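We use cookies to remember your settings. Accept / Decline

Reading time: 2 min

Call for participants: evening sewing circle at Grelumari

Grelumari is a small community workshop beside the Hinemier library. In August we start a new evening circle for people who want to learn to mend their own clothes, and we are searching for participants. The previous circle was for children's costumes, this one is only for adults.
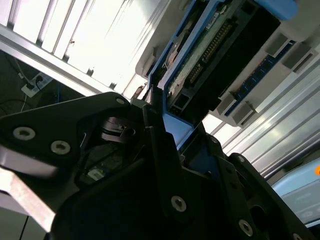
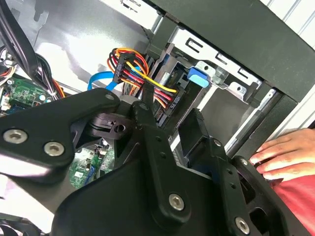 Do I need to own a sewing machine?
It is not necessary. We have machines at the tables, and for the first evenings we work only by hand with needle and thread.

What we will do

The circle meets in the evening at 6:30 pm. We begin with buttons and hems, then we go to zippers, torn pockets and the knees of jeans. Please bring one piece of clothing which you like to wear and which has some damage. Wool jumpers are welcome, but leather we cannot do, the needles are not made for it.

Angelica Mangubat will lead the circle. She learned tailoring from her aunt in the Dela Peña shop and she has very much patience with beginners. Marites Espiritu helps with the cutting table and answers the letters.

Who can apply

You must be 18 or older and live in the neighbourhood or near enough to come regularly. Experience is not asked. We have place for 24 persons, in 2 groups. If you know already how to sew, please write this in your application, so we can put you in the second group, which goes faster with the patterns.

The cost is $40 for the whole circle, with thread and needles included. Fabric for patches you can choose from our scrap box in any colour, or take your own from home. If the fee is difficult for you, speak with Marites and we will find an arrangement.

How to apply

Write a short message with your name, your phone number and what you would like to mend. You can leave it at the Grelumari desk or in our mailbox at the library entrance. We answer to everyone, also when the groups are full, and then we keep your name for the next circle.

The door on the parking side is open from 6:15 pm. There is tea.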